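21 Sep 2024

Visitors to the blog yesterday: 30. I suspect a good part of that was me, checking on the phone whether the new menu had stopped covering the first paragraph. It hasn't.

Spent the morning on the move from Brirent to Favport. Brirent has hosted me since February and has been down for what feels like most of it, and their help page is itself down, so I can't even read how to leave. Favport promised a one-click import. I clicked. It brought over 603 of my 800 comments and left the rest wherever comments go. The spam all made the trip.

Then the theme. I had settled on Mondal because the demo looked calm and grown-up, and on my own pages it looks like a dentist's newsletter. The header wants a wide picture.
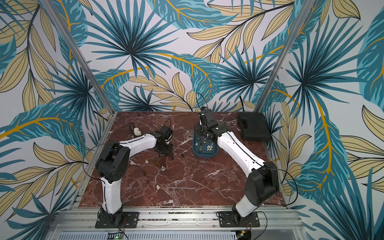
Teal leaves, red marble.

It crops everything to a strip across the middle, whatever you feed it. There is a setting called "focal point" which I moved to all four corners with no effect at all, and then put back where it was, feeling that I'd done some work.

Lunch at the desk. Wrote 700 words on why I don't post more often, read them over, and cut the lot.

In the afternoon I fought with the sidebar. I'd like it to list the old Lalthorpe posts, the walking ones, as those are the only pages strangers ever find by searching.

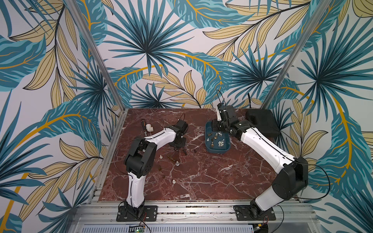
It lists them by title, and past me titled five of them "Lalthorpe again". So I went back in to rename them, which broke the links, which meant learning what a redirect is at four in the afternoon with cold coffee. Three work now. The other two send you to the contact form — maybe somebody will write in.

Left to do: the missing comments, the menu, cancel Brirent before they bill me for another month of nothing.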